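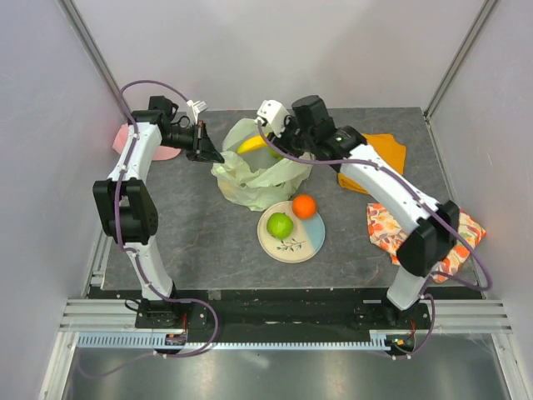
Fruit, a plate and a green bag. Two arms on the job.

I have been asked four times since July whether we are "getting the robots," so I'm writing down where my head is and then I can just send people a link.

Short version: I have a spreadsheet, the spreadsheet has a bottom line, and I don't believe the bottom line. I made it myself and I still don't believe it.

Longer version. We pack produce bags and gift trays out of a rented unit. It's a small outfit. Most of the year the packing is done by people who have done it for a long time, and for a few weeks before the holidays it's done by whoever will show up. That second part is what got my business partner, Hubert Gasser, reading about two-armed tabletop setups. Hubert reads about things and then he forwards them to me at 5 in the morning with no message, only the link.

So we got quotes. One from Kirton, one from Skastau. I won't print the prices because both of them asked me not to, and I'd like them to keep answering my emails. I will say the two totals looked close until I lined up what was in them, and then they weren't close at all.

Kirton's quote is for the arms, the frame they bolt to, the grippers and the control boards. The table is extra. The walls around the table are extra. I asked why I'd want walls and was told that a plain background makes life easier for the vision software, and that most customers "end up wanting them." Then put them in the price! If most customers end up wanting them, that's the price.

Skastau's quote has all of it in one number, plus a line called "integration" that's bigger than the line for the hardware. I asked what integration meant and got a call with two very pleasant people who used the word a lot.

The part that bothers me most is the grippers. Look at the job those arms are doing up top. One has its pointed fingers at the rim of a thin plastic bag and the other is hanging over the opening, with a banana lying in there at an angle. A bag like that is no shape at all. It's whatever shape it was left in. My packers open one with a flick and never think about it again. For a machine that bag is a new problem every single time, and when I asked both vendors for a success rate on thin bags I got a success rate on boxes. I asked again. Skastau sent me a success rate on stiffer bags. Kirton said it would depend on my process.

Everything depends on my process. I know my process. I was hoping to learn about theirs.

Now, the budget, for those of you who are here for that. These are the lines I have that weren't on either quote:

Spare gripper fingers. Both vendors call these a wear part. Neither would tell me how fast they wear.

Cables. They run down the outside of the arms, tied on every so often, and they move whenever the arm moves. I spent eight years around conveyor equipment before this and I can tell you what fails first, and it's never the expensive thing. It's the cable, on the busiest day. I have two full spare sets in the plan and I'd buy a third if Hubert would let me.

Someone to run it. The sales line is that the system "frees up" a packer. Fine. Freed up to do what? As far as I can tell, to stand next to the system. And that person needs to know more than a packer does, so they'll cost more than a packer does, and they should.

Power, a dedicated circuit, and whatever the landlord wants for letting us put one in.

Bruised fruit. Nobody's spreadsheet has a line for this so I made one. We throw out very little now. I put in a number I thought was generous and Hubert said it was hostile. We left it in.

Teaching time. Toma, the software both vendors support, is supposed to learn a task from a person guiding it through. The suggested starting point was 300 runs for one task. One task means one kind of fruit into one kind of bag. We have a lot more than one kind of fruit, and they don't all behave. An apple sits where you set it down, more or less. Bananas I'm less sure about. I've asked if the runs for apples count toward oranges and was told "partially."

You can see what happens to the bottom line. With only what was on the quotes, it pays for itself before the lease on the equipment is up. With my lines added, it doesn't, unless we run it far more hours than we have work for. Hubert says I've stacked the deck. Maybe. I notice he hasn't taken any of the lines out.

To be fair to him, there's a real argument on the other side and I can't wave it off. We couldn't fill the seasonal shifts last year. We turned down orders. The money from orders we never took isn't on the sheet either, and if I'm going to count bruised bananas I should count that. I've put in a row for it. I haven't filled it in yet.

There's also a middle road, which is to rent. A company called Zodport will set up a two-arm table in your building for 8 weeks, and you pay for the weeks plus the setup. Per week it's a terrible deal. As a way of finding out whether the thing can open my bags, it might be the cheapest item on the whole list. The contract says they supply "standard handling objects" for the trial. I've written back that we'll supply our own, thanks — our bags, our fruit, straight off the delivery, soft ones included. No reply so far.

What I'd want out of a trial, before anyone signs anything bigger: how many bags it finishes in an hour with no one touching it, how many times someone had to step in, and what the fruit looks like the next morning. I don't care about the fastest run. Every vendor has a video of the fastest run.

For now the money stays put. I did approve new packing tables and better lights over them, which the crew has wanted for ages and which cost less than the integration line by a distance that made me laugh out loud at my desk.

If you run one of these on soft bags, in a real shop, with your own money, please write to me. I'll buy the coffee. If you sell them, I've probably got your brochure.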